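Search this site
Type and press enter

An afternoon at the Trunlow open day
June | by Zane Priedītis

I nearly missed the door. Trunlow has the ground floor of an old printing works behind the Rebane bakery, and the only sign was a sheet of paper taped inside the glass. By the time I found it the two o'clock tour had gone in without me, so I ran down the corridor and joined the back of the group. What a good afternoon it was!

Trunlow records examples for robots that are learning to handle clothes. People guide the arms through a job, over and over, and every run is saved: the view from the wrist, the positions of the joints, how far the fingers are open. The saved runs go to a team in Zarkadham who train the model. I had read about this kind of work and pictured racks of computers. Mostly it's people at stations with piles of laundry (I felt right at home).

Our guide said the current set is short sleeves and sports tops, and the target is 3,000 good runs. They had 759 on the board when we walked past. A run gets thrown out if the operator stops halfway to think, and I loved that detail. The model would learn the stopping too, she said, and you'd end up with a robot that hovers over a T-shirt looking worried.

We were allowed to try it. You hold a pair of handles, and the arm across from you follows your hands with a tiny lag that I stopped noticing after a minute or so. Squeezing is the hard part. My first shirt I pinched through to the surface, pushed it along and made a sort of sausage. My second I picked up by one layer when I wanted two, so it opened like a bag. The man next to me, who told us he fixes boats, folded his in one go and got a round of applause.

I asked why they don't start every garment laid out flat and neat. They used to, apparently, and the early model was lovely on flat shirts and useless on anything else. Now the starting positions are messy on purpose – dropped, twisted, half inside out – and there's a card deck at each station that tells the operator how to throw the thing down. I drew "one sleeve under, collar away from you" and took far too long over it.

Then came my favorite bit, the screens. Each wrist view plays back beside a slider, and you can drag through a run and see just what the model will be given. No wide shot of the room, no helpful view from above. You get two fingers and some cloth, and you start to understand why a shiny fabric with big printed figures is such a tricky thing to learn. The creases bend the print until you can't tell which way up it is. I could have sat there until closing.

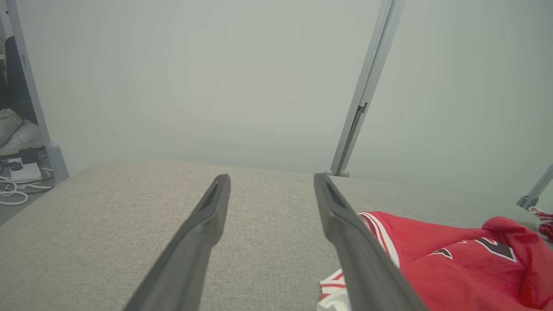
Wrist view at Trunlow: open gripper, red basketball jersey.

The labeling room was quieter but just as interesting. Two people go through the finished runs and mark where each step begins: reach, grasp, lift, fold, let go. It takes them about 4 minutes a run. They also write a one-line note in plain words, and some of those were wonderful. "Grabs hem, loses hem, finds hem."

Tours are capped at 60 visitors a day and they were full when I left, so book early if they do it again. Wear something with short sleeves, too. My cuffs kept catching on the handles. There's coffee at the end and a very good poppy seed roll from next door.

Next month I'm hoping to get into the Carkia workshop, where the handles are made.

Related
Two days at the Zarkadham tool fair
Inside the Rebane bakery before sunrise
A slow walk around the Carkia yards
What to bring to a factory open day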